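Home > Workshop and Metalwork > Sheet metal

Repainting the inside of a metal parts bin, paint keeps flaking

Posted by Paredes_R, 14/12/2023

I have a divided metal bin that sits on a bench and takes loose parts all day. I coated the inside in May with a rattle-can enamel, two coats, no primer. The paint is coming off the divider in chips, and the floor has been bare for a long time. I would like a finish that lasts longer than 7 months. The steel is plain mild steel as far as I know. Would powder coat be worth the money?

Rakiya Edet

Powder coat will outlast enamel, but only over a properly prepared surface. On a sloped panel the parts slide down and hit the same area every time, so any weak bond shows up there first.

Strip the loose paint with a scraper, then sand with 120 grit until the remaining edges are feathered. Degrease twice. Use an epoxy primer and let it cure for 7 days before the topcoat, even if the can says it is dry to the touch in an hour.
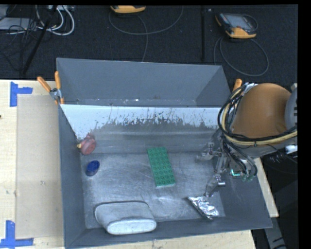 If you go with powder, ask the shop what cure temperature they use. Most polyester powders are baked at up to 200 C, and any rubber feet or glued liners have to come off first. I was quoted 124 dollars for one bin, blasting included.

I would leave the floor bare. Wipe it with a light oil if rust is a concern.

laltier

Check it with a magnet before buying primer. If it doesn't stick you may have aluminum, and that needs an etch primer.

umside_shop

Just put a rubber mat in it. I never paint mine.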